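Why Wood Has Lines: Grain, Knots and Rings

A wooden table is a record of how a tree grew. The lines on it are called grain.

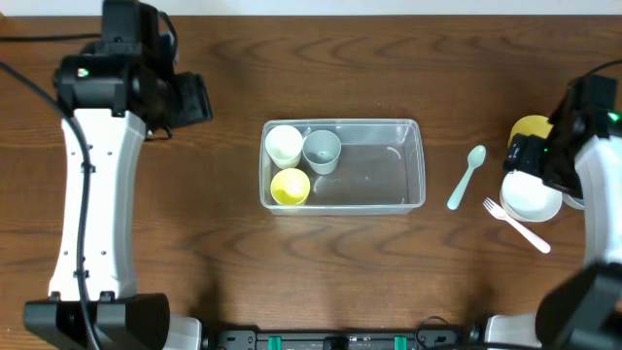

My table at home has lines too, but they are all straight, writes a reader from Hodden, and asks whether it came from a different kind of tree. It may have. It may also have come from the same kind of tree, sawn in a different direction.

How the lines form
A tree trunk gets wider by adding new wood just under the bark. In places with cold winters, growth is fast in spring and slow by September. Spring wood is usually paler. Late summer wood is usually darker and harder. One pale band and one dark band make one growth ring, and one ring normally equals one year. A trunk with 191 rings took 191 years to grow. Some kinds of trees can live for more than 2,000 years.

Why the lines change shape
Cut straight across a trunk and the rings look like circles. Cut lengthwise through the center and they look like straight stripes. Cut lengthwise near the outside and the saw passes through the curved rings at a low angle. The lines then come out as waves, long swirls and ovals. The tabletop in the picture has wavy grain of this sort, with oval rings in it.

What a knot is
A knot is the base of a branch. As the trunk widens, it grows around the branch and encloses it. The grain has to bend to get past, so lines near a knot curve. Knot wood is often harder than the wood beside it and can be difficult to plane smooth.

What a finish does
A finish is a coating such as oil or varnish. It slows down water and stains. Many finishes also make the grain easier to see, and some add color.

Try it
You need paper, a soft crayon and a piece of bare wood with rough grain.
1. Lay the paper on the wood.
2. Rub the side of the crayon across it, pressing lightly.
3. Turn the wood over and make a second rubbing.
4. Compare the two. Mark any place where the lines bend.

Wondeo explainer, updated April 21, 2024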